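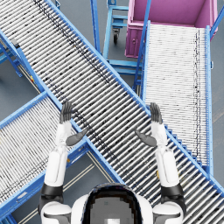 2 min read

4/12/19

Workshop notes, Tremport rental fleet and the Okelent loop

Bikes first. Got through the rear wheels on the touring rentals this morning. Most were a small true and a grease. One has a cracked rim at the valve hole and is hanging on the back hook with a red tag. Please don't put it back on a bike.

Chain wear: anything that drops in at 0.75 on the checker gets a new chain before the inn season. I wrote the bike numbers on the board. Cassettes look fine except on the two we use for the hill route.

Rode the Okelent loop after lunch with full panniers to test the new rack bolts. 59 km door to door, going out by the river path and back over Praltau. Bolts held. I checked them at the top of Praltau and again at home and the paint marks had not moved. The left pannier hook buzzes on rough road, so I put a strip of old tube under it. Better.

Notes for the route sheet:

- River path is open again past the second bridge. Gravel on the inside of the bend, slow down.
- The Praltau climb is steeper from the north than the sheet says. Change the wording. Loaded riders will want the 28 front ring.
- Water tap at the bathhouse in Okelent works. Floor pump there leaks at the head, take your own.
- The inn at Bugti will now let guests keep bikes indoors, in the side entry. They want tires wiped first. We should send a few rags with each group.

Bugti also asked for a stand and a basic tool kit for guests. I have the old folding stand, which needs a new clamp pad. Tool kit: hex keys, tire levers, patches, chain lube, one pump. No cable cutter, the last one walked off.

Tire pressures. I have been setting the fleet at 70 psi and that feels right for the loop with bags on. Somebody had two of them up at 100, which is over what the sidewall says. Check the sidewall before pumping.

Brake pads are low again. Order a box this week, plus valve cores and the clamp pad. Spokes can wait.

Still to do: relabel the helmet bins, find the other key for the trailer lock, ride the Bugti side in the rain and see where the road floods. Last August the dip by the orchard was under water and we had to send people around by the main road. That detour is not on the sheet either.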